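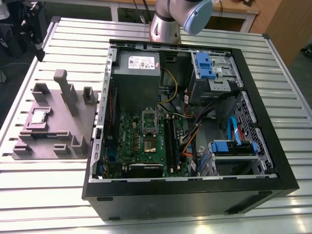

Tue 14 July, open day at the Dresta refurbishing works in Seixas. Got there late – wrong bus, then a hill. Missed the welcome talk, no great loss by all accounts. Coffee good, biscuits gone.

Group of 23, too many for the corridors. Our guide was Olga Brandão, fast talker, knew her stuff. They take in old office computers from schools and town halls, 3000 last year, and sell them on or strip them for parts. First stop the goods-in shed. Pallets, shrink wrap, terrible echo. Couldnt hear a word at the back.

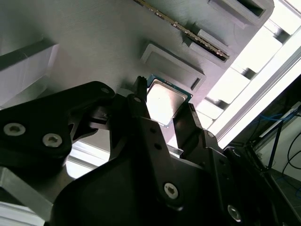
Prices were what I'd really come for. Rui Moreira from the shop side took questions in the yard. A full machine goes out with 8 months' cover, single parts with none. Processors are the bit worth saving, he said, small square things with a silver metal top and a thin greenish edge, easy to post in a padded envelope. Memory sells too. Nobody wants the cases, so those go for scrap. Asked about bulk rates for our reading room and got a leaflet.

Lunch under the awning, 20 minutes, cheese rolls. Sat with a retired teacher who had come over from Plevine for the day and was mostly after a cheap printer.

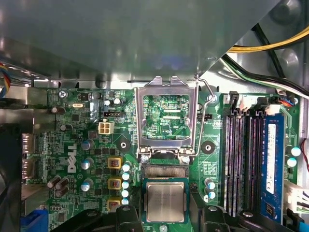

He didn't get one, they don't do printers. Afternoon was the wiping room (through glass only) and then the shop. Long queue, one till. Bought a keyboard and a bag of odd cables.

Parking is hopeless, go by train. Next open day not fixed yet, ask at the frount desk.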